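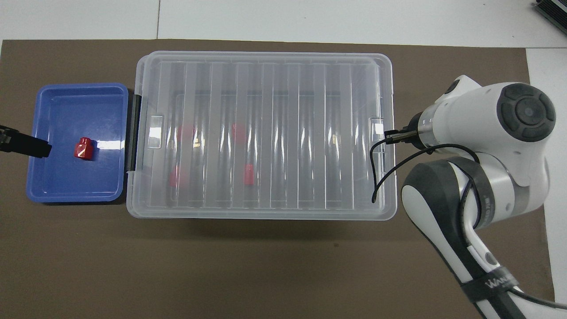
So the budget is done, or as done as a budget gets when two people have been editing the same spreadsheet since November and one of them (me) keeps hiding rows.

For anyone new, Zübeyde Işık and I share a workshop above a tile shop, and we've been building up a little two-arm bench bit by bit. The job we keep coming back to is blocks and a box. Small red blocks, a blue tray, a clear plastic container with a ribbed lid and a clip on the end. It sounds like nothing and it eats whole afternoons! Lids are horrible. A clear lid is worse, because half the time the thing you want to see is a red smudge behind a row of ridges, and I have spent more of my life than I'd like tilting lamps at it.

Anyway, money. I promised I'd write down what we're planning to buy and what we've crossed off, mainly because three of you emailed after the last post and I gave each of you a different answer. Sorry about that.

The arms stay. Zübeyde would love a bigger pair and sent me a quote from Drilley that made me get up and go for a walk. They're lovely, I'm sure, but we'd need a new table to bolt them to, and then the table won't go up the stairs, and then we're paying someone with a crane. No.

Gripper fingers are the first real line. We've set aside $428 for two spare sets plus a few odd shapes to try on latches. I used to think of fingers as part of the arm, something you buy once, and I budgeted that way the first year. Now I think of them like brake pads. Ustine does a flat black one I like a lot, and Hacer Uysal, who has a bench much like ours, swears by a softer tip from Başaran. We're getting one set of each and I'll report back with my favourite.

Cables are next. I put down nearly $500 for cables, sleeves and clips and Zübeyde wrote "???" beside it in purple. But have a look at any arm with a gripper hanging off the end of it. The cable has to go somewhere, and ours likes to loop out over whatever we're working on. I want proper sleeving, strain relief at both ends, and enough spares that a bad connector doesn't cost us a week while the post wanders in from the coast. She's come round on the sleeves. We're still arguing over the clips.

Then the boring stuff, which I've finally given its own page. Work mat, 13 storage containers, trays, blocks. Please buy your containers all at once! We bought ours in dribs and drabs, and the second lot came from the same shelf in the same shop with a lid that was a whisker wider. Same label, same price, different lid. I lost two days on that before I got the ruler out. So this time it's one order, one carton, and I'm writing the purchase month on the bottom of each with a paint pen.

The mat stays brown. I know a few of you like a white bench, and I did try it, but the glare off the tabletop drove me up the wall and red shows up nicely enough on brown. A new mat costs less than dinner out, so I've put in for a spare and moved on.

What we cut: the Zedalero software subscription (good, but we used it for one thing, and I can do that one thing badly for free), a third arm, and the fancy stools. I was sad about the stools. My back was sadder.

The one thing I'm still dithering over is lighting. Shiny plastic trays and overhead lights are a rotten mix, you get long pale streaks all over the blue, and I'd like a couple of diffused panels on stands. Zübeyde reckons baking paper and tape will do the same job. She may be right, and she's bringing a roll in tomorrow, so I've left that row blank.

If you've got panels you like, or a colour of tray that doesn't shine so much, the comments are open. I'm ordering the fingers tonight before the price changes again.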